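Prandness Night Shelter Network
Winter Bedding Repair Scheme – progress report to the Nogueira Fund
2017-09-21

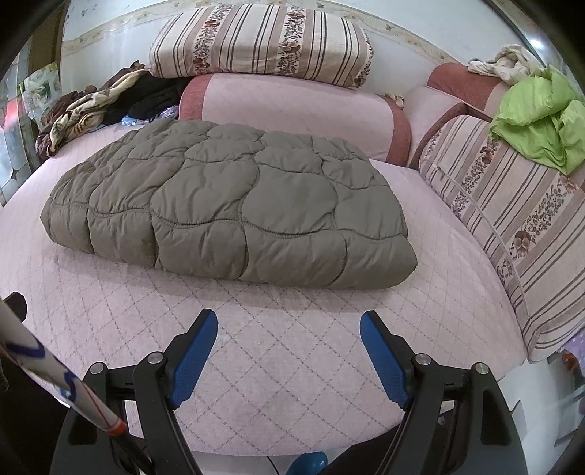
The scheme is now past its midpoint, and we have spent slightly less than we said we would, which I mention early in case it never happens again. Your grant pays for a repair bench, one part-time mender and the laundry contract with Dalletti. The bench has been running since April. Most of what crosses it is blankets, which are easy, and the rest is quilts, which are not. A quilt stitched in wavy lines like the grey-brown one on the pink seat takes far longer to mend than a plain boxed one, as each little puffy cell has to be closed along its own curve. Our original estimate assumed straight lines. Our original estimate was written by me.

Repairs. Yolotzin Medrano has returned 47 quilts to the shelters against a target of 35 for the period. Another 22 are waiting. We wrote off four that had passed beyond needle and thread, and their filling has gone into draft stoppers for the Tisik Street doors. Those doors have been on the building list longer than I have been employed.

Laundry. Dalletti missed two pickups in the summer and apologized for three. Joaquim Esteves has moved us to a fixed morning slot and asks the driver to sign for each bag. Things have been calmer. The price per load holds until spring, when we expect a conversation.

Storage. The weakest part of the scheme, as your last letter politely noted. The basement at Tisik Street is still damp at the north end, and we have stopped putting anything there that we would like to see again. Shelving has been ordered for the upstairs room. It was ordered once before, in the wrong depth, and the supplier took it back at a cost of roughly a week and some goodwill.

Training. We promised evening mending classes for shelter guests and have run one. It was well attended until the soup was ready. The next will start after supper.

Money. Thread and batting are under budget, needles are over. We would like to move the small surplus on materials into extra hours for Yolotzin through the cold months – the full table is attached, along with the request form, which we have filled out in the color of ink you asked for.

Next period. Clear the waiting pile, get the shelves up, and deliver bedding to all shelters before the first frost. The building manager has given us a date for the doors. We have written it in pencil.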